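The case against the tidy shelf

There is a school of thought, loudest in the home pages at this time of year, which holds that dry goods will behave if only you buy them the right container. I have bought the containers. I have a cupboard full of them, and the spaghetti lives on top of the fridge.

The latest fashion is the wire basket, preferably gold. The Ketitz catalogue shows 28 of them, all holding lemons. Mhairi Dow, who fits kitchens under the name Nic Giolla and is kinder about these things than I am, thinks wire at least lets you see what you own. "People buy pasta they've already got," she says. I put it to her that people also buy baskets they've already got.

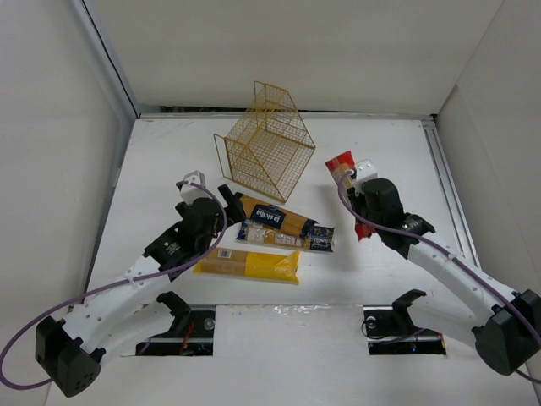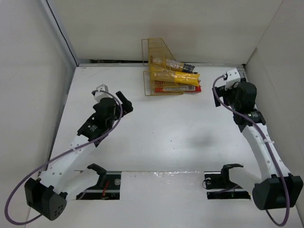

Pasta packets lying beside a gold wire basket, and packets stacked in and against a wire rack.

Page last changed: November, 16:28

My quarrel is with the packets. Pasta comes in slippery bags of every length, and a bag of spaghetti has no interest in the width of your shelf. Stack a few and something will poke out at the side. Ruser's answer is a deeper basket. Tralter's is a set of jars, into which you are meant to decant everything, losing the cooking time as you go.

Dow's advice is duller and probably sound. Put the longest bag in first, lay it flat, and keep the one you use most where you can grab it. She also says to measure the shelf before you go shopping, which I have never done.

I did try it with a basket for most of a month. The pasta was easy to find. So was the dust, and I still had two open bags of penne.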